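February, late, kettle on

Long day at the Kumotville shop and my feet know it. We finally got the Wukeck fingers onto the left side so I could see how they go against the old Geerts set, which I've been grumbling about since before Christmas. Florin Coman reckons I'm biased. I probably am!

Today's job was the lint roller on the brown skirt. Shiny coated stuff, zips on the pockets, and a favourite of mine for showing up a clumsy wrist (a zipper pull will snag anything that comes in too low). I laid it out flat on the blue table and fussed with it far too long before Anel Khumalo told me to get on with it.

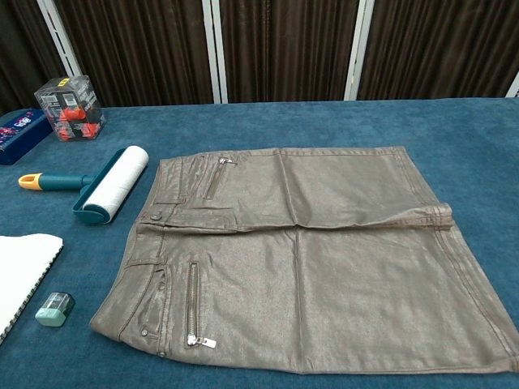 *Skirt and roller on the blue table.*

Anyway, the numbers. Grip force at 200 on the controller and the handle rolled in the palm, every time. Up at 900 the motors whined like a mozzie in a tent. I settled on 78 percent finger closure with the slow ramp and left the force in between, and over 11 tries the Wukeck set lost the handle once. The Geerts lost it four times last week on the same settings, so there you go, Florin. The thumb still comes in a touch late, though, and I don't love the cable run along the forearm. Must ask Anel if the Urnach controller can take a separate thumb delay, or whether we have to fudge it in the script again. 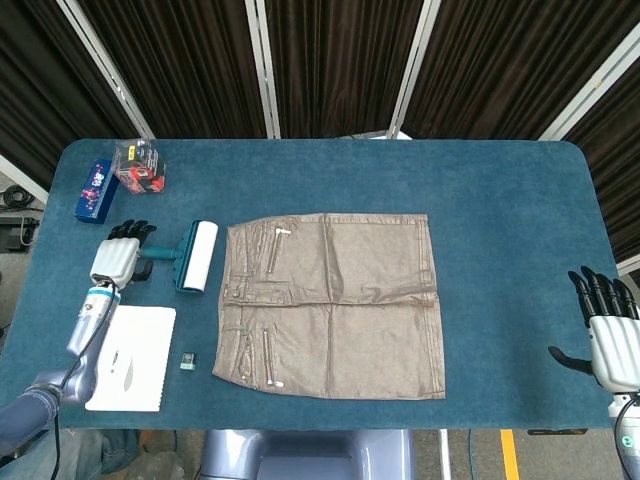

Does the Urnach need re-zeroing after a finger swap? Every time, with the hand open and nothing touching the fingertips, or the closure readings drift.

Wrote that down so I stop asking Anel. Softer pads tomorrow if the parcel turns up, and I want to try the grip closer to the end of the handle. Need to buy milk.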